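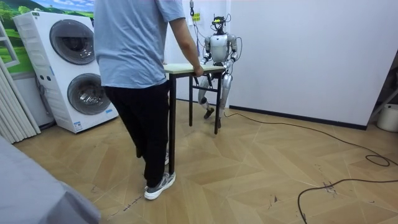 Zaneo today released version 5 of Lulteter, its audio editing and mixing software for Windows and Mac. Faster startup, new mixer, less clicking around. The update is free for anyone who already owns version 4. Most of the work went into small setups, the kind of home studio where the whole rig has to fit on a narrow table with thin black metal legs and there's no room for a second screen. So the mixer, the timeline and the plugin rack now share one window. Panels fold away with a single key.

"People kept telling us they spent more time moving windows than moving faders," said Morenike Idahosa, head of product at Zaneo. "We went through 1267 support tickets before we drew a single screen. That was a long March."

Also new in this release:

Damex, a built-in noise cleaner for voice and acoustic tracks. Works in real time, no bounce needed.

410 new presets for drums, bass, vocals and podcasts. Tagged by mood and tempo, searchable.

Track freeze that remembers your sends. Long requested. 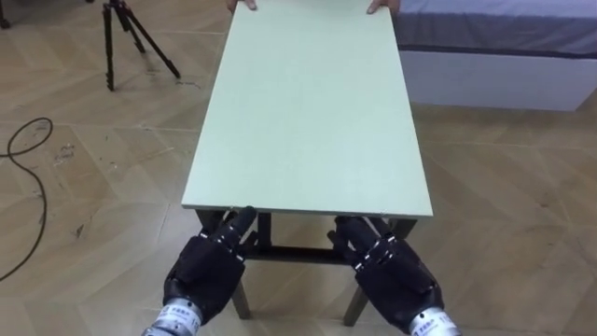 Projects from versions 3 and 4 open without conversion. Older ones need the free import tool, which is on the downloads page. Third-party plugins are now scanned in the background, so a bad one no longer hangs the whole program at launch — it gets skipped and listed in a report.

The audio engine was rewritten by a small team under Remo Galli. Sessions can now hold up to 2000 tracks, memory permiting. "I don't expect anyone to use that many," Galli said. "But film people asked, so it's in."

Beta testers included producer Lawal Oyewole, who mixed a full album on the prerelease build. "Crashed twice in the first week, then never again. The folding panels are what I'd miss."

Lulteter 5 is available now from the Zaneo web store and from Briggs, the company's US reseller. School and classroom licenses will follow, prices to be anounced. A trial with all features switched on runs for 30 days.

Press contact: Mirjam Frei, Zaneo. Review copies on request, please say Windows or Mac.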